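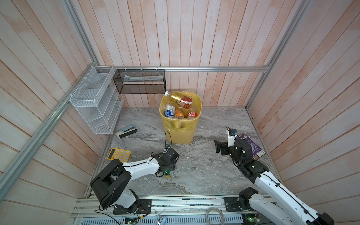 Can I use the Onden bike before the first charge?
The bike can be pedalled straight away, but the display stays blank until the battery has been charged for eight hours from the mains. After that, pedalling keeps it topped up.

Section 4: Setting up the bike for first use

Before starting this section you should have the main body bolted to both feet (Section 3). If the feet still rock, go back and tighten the four bolts in the order printed on the bolt card.

4.1 Fitting the saddle post

1. Loosen the black knob on the main body two full turns. Do not take it out.
2. Pull the knob towards you and slide the saddle post into the tube with the numbers facing the pedals.
3. Set the post to number 5 and let go of the knob. You should hear it click.
4. Tighten the knob by hand.
5. Sit on the saddle and put one heel on the lower pedal. Your leg should be almost straight. Move the post up or down one number at a time until it is.

Caution: Never raise the post past the line marked MAX. The post can bend or come out of the tube.

Note: Riders with an inside leg under 628 mm will need the short post, part 349, which is sold separately.

4.2 Fitting the pedals

The pedals are marked L and R on the end of the thread. Left and right mean your left and right when sitting on the saddle.

1. Put a little of the supplied grease on each thread.
2. Start the right pedal with your fingers, turning it clockwise.
3. Start the left pedal with your fingers, turning it anticlockwise.
4. Finish both with the flat spanner.

If a pedal goes stiff in the first two turns, take it out and start again. A crossed thread will ruin the crank, and cranks damaged in this way are not covered by the guarantee.
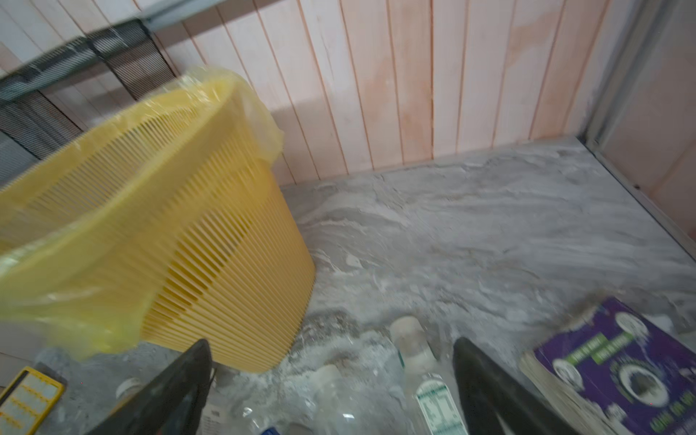

Check both pedals with the spanner again after your first two rides. They often settle by a quarter turn. After that, once a month is enough.

4.3 Connecting the display

1. Feed the grey lead up through the handlebar stem. Leave the string on until the plug appears at the top, then cut it off.
2. Push the plug into the back of the display until the tab locks.
3. Tuck the spare lead back into the stem and slide the display onto its bracket.
4. Plug in the charger. A red light shows while the battery is charging and turns green when it is full.

Note: Use only the Zornero charger packed with the bike. The charger for the older Romley model has the same plug but a higher output.

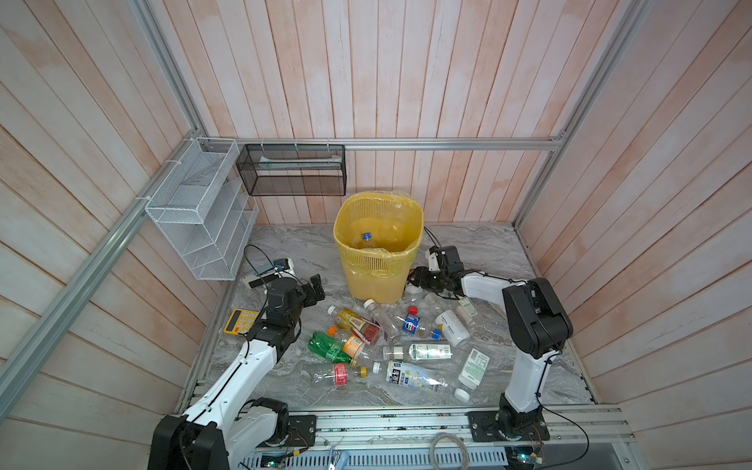

White wire rack on the left wall, fastened with cable ties

4.4 Setting the resistance

The dial runs from 1 to 12. Start at 3. Turn the dial only while the pedals are moving.

1. Pedal at a steady pace for one minute.
2. Turn the dial up one number and wait a few seconds for the belt to settle.
3. Carry on until pedalling feels firm but you can still talk.

If the dial turns freely and nothing changes, the cable has slipped off its hook. Unplug the charger, take off the left side cover and hook the cable back over the arm (see drawing 4c).
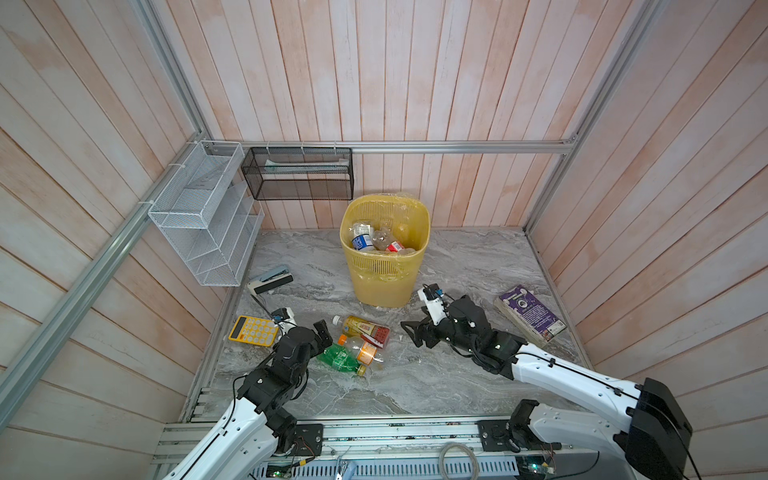
Replace the cover before you pedal again. The belt wheel is exposed without it and can trap fingers, hair or loose clothing.

4.5 Storing settings for more than one rider

The display holds settings for two riders. Hold down the rider button until the number flashes, choose 1 or 2, then press it again to save. Saddle height is not stored, so write down your post number on the card inside the back cover.

Fault code 44 on the display means the lead is not fully pushed in. Repeat step 2 of 4.3. For any other code, see Section 7.

Spare parts are supplied by Agarwal. Quote the number on the label under the front foot.

Text: Noémi Vida. Drawings: Ulises Navarrete. Revised September.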